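Section 6. Clearing and checking a bare mattress
June, revised by Joon-young Joo

Use this section when a bed has been stripped and the mattress is to be cleared of crumbs, scraps and small items before new linen goes on. It applies to every bed in the Lirkham and Drurnside buildings. For mattresses with a removable top cover, finish this section first and then go to Section 7.

6.1 What you need

A plastic dustpan with a soft rubber edge. Do not use a metal pan on a quilted top.
A hand brush with soft bristles, kept for beds only.
A laundry basket.
A flat tray for small items.
A damp cloth and a dry cloth.

6.2 Picking up debris

1. Turn on the ceiling light and open the blinds. Pale crumbs are hard to see on a white top.
2. Start at the head of the bed and work toward the foot.
3. Lay the dustpan flat on the mattress with the rubber edge facing the debris. Keep the back of the pan steady.
4. Bring the debris to the pan in short strokes. Do not push the pan forward into the debris, as the edge can ride up over a seam and drop what it has already collected.
5. Empty the pan into the trash before you move to the next area.

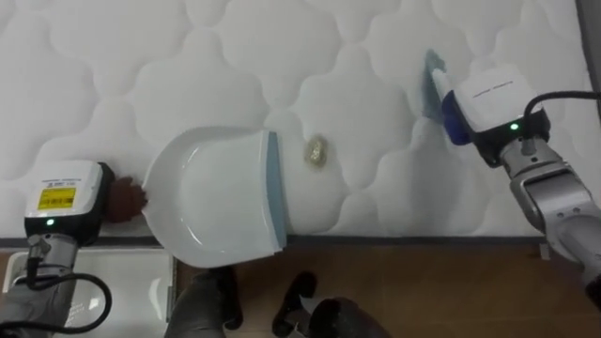 Zudura Residences — Housekeeping and Linen Team

On a quilted top like this one, crumbs tend to settle in the curved seams between the raised panels. Brush along the seam first, then across it. If something is stuck in the stitching, lift it out with your fingers. Do not pick at it with a pen, a key or anything else with a point.

NOTE: Larger pieces, such as crumpled paper or food scraps, can be picked up by hand and dropped straight into the pan. Brushing them usually breaks them up and makes more work.

CAUTION: If you find broken glass, a needle or a blade, stop. Do not brush it. Leave the room, close the door and call extension 271.

6.3 Sorting small items

Guests and residents leave things in bed more often than you would expect. Go over the whole top, including the area near the wall, before you decide it is clear.

1. Set the tray on the mattress within easy reach.
2. Place anything that may belong to someone on the tray. This includes jewelry, coins, chargers, hair clips and toys.
3. Put washcloths, socks and other fabric items in the laundry basket.
4. Throw away only what is plainly trash. If you are not sure, it goes on the tray.
5. When the top is clear, bag the items from the tray and write the room number on the bag. Fill in form 2621 and leave both at the front desk.
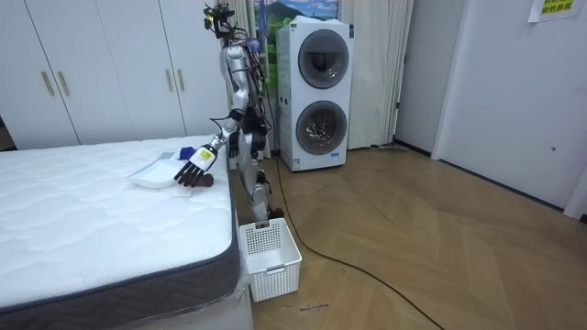 Keep the laundry basket on the floor at the side of the bed and never on the mattress. The bottom of the basket picks up grit from the floor, and the grit ends up in the quilting. Move the basket along as you go if the bed is a wide one, but leave yourself room to stand with both feet flat. Leaning across from too far away is the usual cause of back strain on this job.

6.4 Checking the top and sides

1. Run the flat of your hand over the whole surface. You will feel crumbs that you did not see.
2. Look along the piping where the top meets the side border. Open it gently with two fingers at each corner.
3. Wipe marks with the damp cloth, then blot with the dry one. Do not soak the quilting.
4. If a stain stays after two tries, use Rashti fabric spray and follow the label. Let the area dry fully before you make the bed — at least 34 minutes with the window open.
5. Report torn stitching or loose piping on the room sheet.

CAUTION: Do not use bleach on any part of the mattress, including the gray border.

Questions about this guide: Housekeeping and Linen, extension 100. © Zudura Residences. Back to top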